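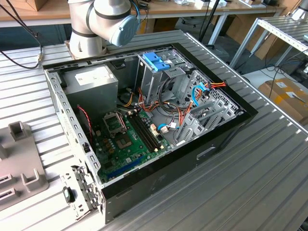 《Mandora》修复加长版值不值278块?看完的进来说说

影碟与流媒体 > 老片重看

片尾字幕恐惧症(楼主)
发表于 8月9日
Brestemska厂牌的修复套装到手,限量1,000套,盒子比我家字典还沉。先说结论:画面漂亮,人很困。
没看过的简单交代一下:沉睡舱科幻,一船人飞往殖民地,中途有个维修工提前醒了,发现乘客名单上没有自己。院线版是部挺利索的惊悚片,加长版多出44分钟,其中很大一块是维修工走路。走廊我现在很熟,给我一桶油漆我能去补墙。
想问两件事。一,有没有人真心觉得加长版更好;二,结尾那扇门到底开没开,我和对象为这个已经冷战到晚饭了。

走廊尽头左转
回复楼主
我就是那个真心觉得更好的人,请不要围观。
院线版把维修工剪成了一个解谜机器,醒来,查名单,发现阴谋,跑。加长版里他有大半天根本没去查名单,在食堂把每张椅子推回桌子底下。这段我看了很难受,一个人醒在没人的地方,第一反应是收拾,比后面所有的枪都有说服力。
门没开。

爆米花退货处
回复走廊尽头左转
椅子那段我快进了,用的三倍速,看起来像卓别林。意外地好看。
门开了。你听声音,最后黑屏有一声气压泄掉的“嗤”。

走廊尽头左转
那是片头就有的声音,每次换场都嗤。按你的算法,这船上的门开了一整部电影。

三号厅空调太冷
我是在Kairys影院看的修复版放映,就那个座椅会叫的Kairys。说句公道话,大银幕上那些走廊是成立的,因为你没有手机可看。我前排有位观众睡得很沉,片子里舱门打开的时候他正好醒,全厅沉浸感最强的一个人。
在家看我不推荐加长版。在家我会中途起来晾衣服。

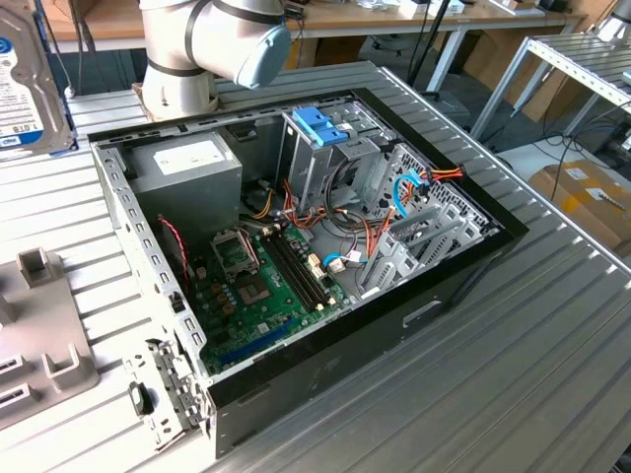
沉睡的主板爱好者
加长版的问题我觉得在中段,不在长度。维修工去动力舱那一整章,编剧显然把所有道具都摆好了:备用钥匙、坏掉的广播、名单缺的那一页,样样都给了特写,然后一样也不用。看得我浑身难受,就像机箱侧板卸了,CPU插座的固定架也掀起来了,插座里是空的,旁边两条内存槽也空着,架势十足,就差那块让它思考的东西。院线版好歹往里塞了个处理器,哪怕是低配的。
另外提醒想买的人,套装里的花絮碟不值得为它加钱。导演讲解音轨前半段都在聊食堂的灯,聊到名单的时候突然沉默,我还以为碟坏了。

片尾字幕恐惧症(楼主)
回复沉睡的主板爱好者
音轨我也听了。沉默之后的第一句话是“好,我们继续看走廊”。我现在怀疑整个加长版是灯光师剪的。

Ismont在线观众
等等,你们说的加长版和Ismont上那个是同一版吗?我在Ismont看的,简介写“完整版”,但没有食堂椅子。

走廊尽头左转
不是同一版。Ismont上的是电视台那版,两头不讨好,动力舱留着,食堂没了。简介写“完整版”大概指的是有开头也有结尾。

Ismont在线观众
那我给两星是不是给错了。

爆米花退货处
没给错,补上椅子也是两星,只是坐得下更多人。

沉睡的主板爱好者
把我的三个版本观看建议整理一下,省得后面的人再爬楼。
第一次看的,院线版,晚上看,别查资料。片子最好的东西是名单那场戏,维修工把名单从头翻到尾,又从尾翻到头,配乐停了,只有翻页声。这场戏三个版本一刀没改,说明剪辑室里至少有过一次意见统一。 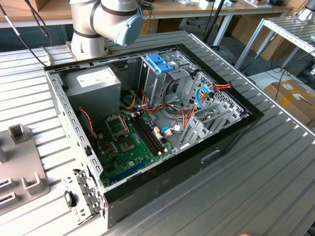

看过院线版还惦记的,再去看加长版,并且跳过动力舱,从食堂直接接到舰桥,剧情一点不缺。我试过,顺得像本来就该这样。电视台那版可以不看,除非你对广告断点有研究,有几处黑场留得特别长,看得出当年广告卖得不错。
修复本身没得挑。老碟里舰桥那一场黑成一锅粥,我看了20年都以为背景是墙,这次才知道后面站着个人。回头再想前面的台词,吓得我把灯开了。

片尾字幕恐惧症(楼主)
舰桥后面有人???

三号厅空调太冷
有。左边,副驾后面,从头站到尾。Kairys那场有人在这里叫了一声,也可能是座椅。

爆米花退货处
我刚去翻了。那不是人,是挂着的宇航服。

走廊尽头左转
宇航服会转头吗?

爆米花退货处
……镜头在动,视差。

走廊尽头左转
镜头那几秒是固定的,你把三倍速关了再看。

爆米花退货处
关了。看了。先不讨论这个了,门的事我保留意见。

晾衣架理论
潜水看完全楼,插一句。去年二月旧碟再版的时候,隔壁版为那扇门吵到锁帖,当时的共识是“看你希望他出去还是留下”。我觉得这种共识很偷懒,导演拍了一扇门,总得知道它关没关。
我站没开。维修工最后一个镜头手是垂着的,而这船上开门要按墙上的面板,前面演了无数次。

三号厅空调太冷
回复晾衣架理论
面板那边也可以是别人按的。比如舰桥后面站着的那位。

片尾字幕恐惧症(楼主)
好,我宣布278块有一部分回本了。刚才拉着对象重看舰桥,她说早就看见那个人了,以为我也看见了,所以一直没提。
门的问题她坚持开了,理由和楼上一样。今晚重看结尾,我把音响搬近一点听那声“嗤”,有结果再来更新。

Ismont在线观众
电视台版舰桥那段画面裁过,左边没了。我要去改成一星。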